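Running a Hand-Held Gripper Station at an Open Day
Despina Georgiou, Nomstead, 22/10/2024

These steps cover one visitor station with one hand-held gripper. The Grustano visit put 218 people through a station set up this way.

1. Tape a sheet of white paper to the table. Leave the tape out of the working area.
2. Pick one upright object that fits between the finger pads with room on both sides. A glass bottle with a paper label works well. Keep the cap on.
3. Open the gripper fully and bring both pads in level, low on the body of the bottle.
4. Close slowly until both pads touch. Lift 20 mm, hold, and set it down. Open before moving back.
5. Save each attempt in Clurko under the visitor number. Stop at 300 attempts and copy the files off - the log slows down past that point.

Check the foam faces at every break. Frayed edges are acceptable, but a pad that has come loose from its finger must be replaced. Visitors tend to tilt the tool on the way in, so one pad lands early and pushes the bottle sideways. Ask them to back out and start again from step 3.

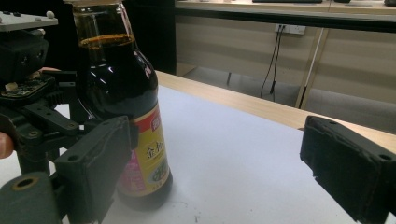

Once the pads are level, hand the tool over and let the visitor repeat steps 3 and 4 without help.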